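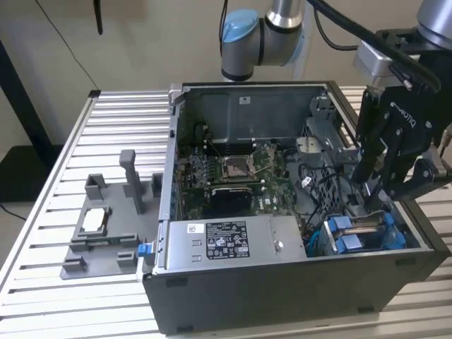 Kinaesthetic teaching

Kinaesthetic teaching, also called lead-through or hand guiding, is a way of showing a robot a task by moving its arm directly. The operator takes hold of the arm and leads it along the required path while the controller records joint positions and gripper commands. It is one of two common forms of programming by demonstration, the other being teleoperation, in which the arm is driven from a distance.

Method

The arm is first placed in a free-drive mode, in which the motors cancel the weight of the arm and the attached tool. An incorrect tool weight makes the arm sink or rise when released. Positions may be stored singly, as waypoints, or continuously – a recording at 200 samples per second is later smoothed and thinned.

Teleoperation

In teleoperation the operator uses a hand controller or a smaller leader arm. The operator's hands stay out of the workspace, which helps in narrow spaces such as an open computer case. Contact forces are harder to judge unless they are fed back to the controller.

Use in disassembly

Work on used electronics varies from one unit to the next, and fixed programs suit it poorly. The Kellham trials, led by Lise McKinnon, compared both forms on the removal of parts from desktop computers. Each operator gave 8 demonstrations per part, of which 4 were by hand guiding. Drive removal was taught as 2 separate steps, release and lift.

See also

Learning from demonstration
Impedance control
Teach pendant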